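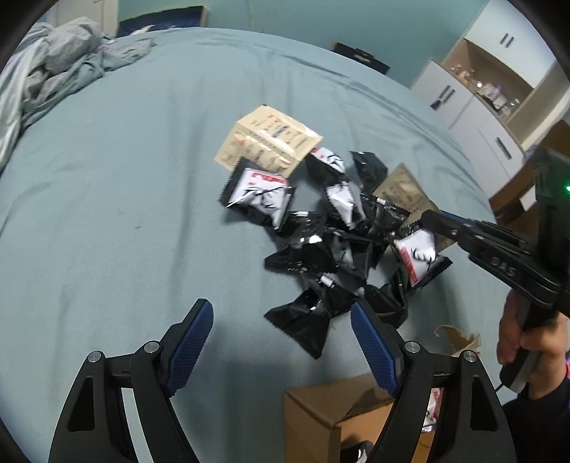 Working practice

Revised rules for hand-held gripper recording

May 23, 2021

The new version of our recording rules is now in use at all sites, including people's homes. It replaces the sheet Fasil Workneh wrote when we had one pair of grippers and everyone who used them sat in the same room. Please read it before your next session, even if you have been recording since the start.

The changes come from the review Ayana Abdella finished last month. She went through 2,885 recordings made with the hand-held grippers and passed 1,343 of them without any query. Another 781 had to go back to the person who made them with a question, most often about where the task began or which items were meant to be part of it. The rest were usable after trimming. Most of the questions could have been answered by a line in the session note, and in many cases there was no session note.

Before you start

Agree the task in words and write it down. "Move the snack packets from the bed to the box" is enough. "Tidying" is too wide, and the people who label the recordings at Bindetti can't tell from it when you have finished.

Lay out the items the way they would end up if somebody had tipped them there. Packets can overlap, stand on edge or lie under one another. Don't line them up with the labels facing you. The old sheet asked for a clear space between items and that rule has been withdrawn. Glossy and dark packaging is welcome, including dark packets lying on top of other dark packets, which we used to ask people to avoid.

Look at what else is in view. Ordinary furniture, bedding and shelves can stay as they are. Letters, bank cards, medicine labels, family photographs and anything with a name or address on it must be put away or turned over first. A delivery box counts if its address label can be read. If you only spot something afterwards, say so in the note and Gadisa Tilahun will deal with it before the recording goes any further. Don't try to blur it yourself.

Anyone who lives in the home has to have agreed to the session, whether or not they will be there. The consent form is the same as before. Hands and sleeves may be seen, faces may not.

While you are recording

Hold both grippers by the handle, with your fingers clear of the jaws. Keep the cable hanging on the outside of your wrist so that it doesn't drag across the items.

Check the grip pads before each session. A pad that is lifting at a corner should be changed, and you should note that you changed it. Please don't glue one back down. Trindstead sends out replacements and they normally come within the week.

Work at the speed you would use with your own hands if you were in no hurry. Several people had been going very slowly to be careful, and the result is of little use for training because no one moves like that.

If you drop something, carry on and pick it up with the gripper. If you can't reach it, stop and start a new recording. Never put a bare hand into the pile part-way through. Ayana found this more often than any other fault, and a recording where it happens has to be cut at that point.

One gripper may hold things steady while the other lifts. Passing an item from one to the other is allowed too, as long as both jaws are closed on it before the first lets go.

Soft surfaces

We had no rule for beds and sofas before and several of you asked for one. They are allowed. Sit or kneel on the floor next to the bed, not on the mattress, so that the items don't roll towards you each time you shift your weight. A fitted sheet is fine. Push the duvet to one side and leave it there until you have finished. If the jaws catch the sheet, open them fully before you pull away.

Food

Sealed packets only, and nothing that has to go back in a fridge. Don't record with a packet that has split. Once packets have been used for gripping they should be kept for gripping, so mark the box you store them in and keep it out of the kitchen. Eldana Wako asked whether packets past their date can still be used. They can, provided the seal is sound.

Afterwards

Fill in the session note on the same day. It now has 5 lines: task, place, items, anything dropped or damaged, anything private left in view. Upload it to Clolora with the recording. A recording that arrives without a note will be held for a fortnight and then deleted.

Wipe the jaws and pads with a dry cloth. Damp wipes leave the pads slippery and should not be used.

Still to be settled

Junhao Cheng is in touch with Sombatkul about the limit on session length. For now the old limit of forty minutes stands, with a break of at least ten minutes before the next one. Some of you have said that your wrists ache well before forty minutes. If so, stop when they do and put it in the note, as we would like to have that information when the limit is looked at again in August.

Questions about the rules should go to Ayana, and anything to do with consent or privacy to Gadisa. Paper copies of the old sheet can go in the recycling.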